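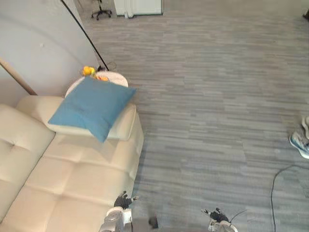

Ticket 3199: Pillow placement policy goes wide on the right side
Opened by: Delia Vasiliu
Project: Kirkwood (sofa tidying, two arms)
Status: Resolved, leaving it open for comments till the writeup is done
Opened: October 6, 2022

Okay, so this one has been bugging me all week and I finally want it written down somewhere other than my notebook. The pillow policy we trained on the Kirkwood demos places fine with the left hand. With the right hand it lands the pillow too far toward the arm of the sofa, and it does it over and over. I don't mean a little off, either. If you score it with the line Prasanna Sikder drew up (the pillow's bottom edge inside the target section of the seat), the left hand passes and the right hand mostly doesn't.

Same checkpoint, same sofa, same people running it. I reran everything with fresh seeds and got the same lean to the right, so I stopped blaming luck.

What I tried first, in order, so you don't have to:

Restarted the Warex control stack. No change.

Redid the head camera calibration. This made me feel productive! No change.

Swapped the action chunk length back to what we had in the Erkilik runs. Motion got jerkier, placement stayed exactly as wrong.

Played back raw demo trajectories open loop, no policy at all. Now that was interesting. Left hand playback matched the recordings nicely and right hand playback came out wide, same direction as the policy. So the network was off the hook and I owed it an apology.
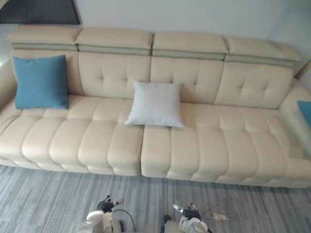 Comment from Mizanur Howlader: Could it be the target itself? The seat is split in two and if your goal labels snap to the wrong side of the gap you'd get something like this. Can you check the labels before you take the arm apart?

Reply from Delia: Good thought, and I did check, took me most of the afternoon. I pulled 100 demos and overlaid the goal labels on the head view. They sit where they should relative to the gap. I also moved the goal a bit left by hand and the placement moved left by the same amount and was still wide, which smells like a constant offset somewhere downstream. Thilini Biswas said to look at the wrist, and I grumbled because I'd already looked at the wrist in the spring, but fine.

Comment from Thilini: You looked at the left wrist in the spring :)

Reply from Delia: I did look at the left wrist in the spring. Moving on.

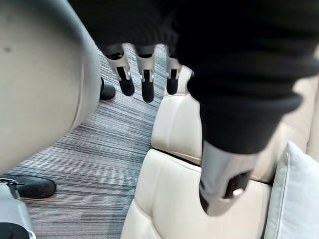 The wrist transform is where I ended up spending the rest of the day. We have 2 transforms per arm, one from the forearm to the wrist segment and one from the wrist segment to the wrist camera, and the policy gets its hand pose by chaining them. For a quick sanity check I used the hover pose, with the gray tip of the wrist segment sitting just above the seat cushion, and compared where the software thought the tip was with where it really was over the leather. The left arm agreed with itself. The right arm thought it was well inboard of its true position, so of course it kept reaching farther out to make up the difference.

Then I diffed the config files. The right arm's forearm transform was still the one from before the Sarkar mount went on. The left one got updated and the right one didn't, and the loader doesn't complain about it because both files are perfectly valid. Argh.

Fix: put the new transform in the right arm config, re-solved the hand poses for every right-hand demo (the joint angles were fine, only the derived poses were bad), and retrained from scratch. I ran 6 right-hand trials tonight and all of them landed inside Prasanna's line. That's a small batch and I want a proper one before anybody quotes it.

Comment from Afroza Gunawardena: Does this touch the left vs. right comparison in the draft? We had a whole paragraph on handedness in the demos.

Reply from Delia: Yes, sadly. The handedness gap in that table is at least partly this bug, so please pull the paragraph for now. I'll rerun both arms with the corrected poses and we can see what's left of it in November. Joint-space baselines never used the derived pose, so those rows can stay.

Still to do: make the loader check the mount version on both arms and refuse to start if they differ. Mizanur, can I hand you that one?

Comment from Mizanur: Sure, assign it to me.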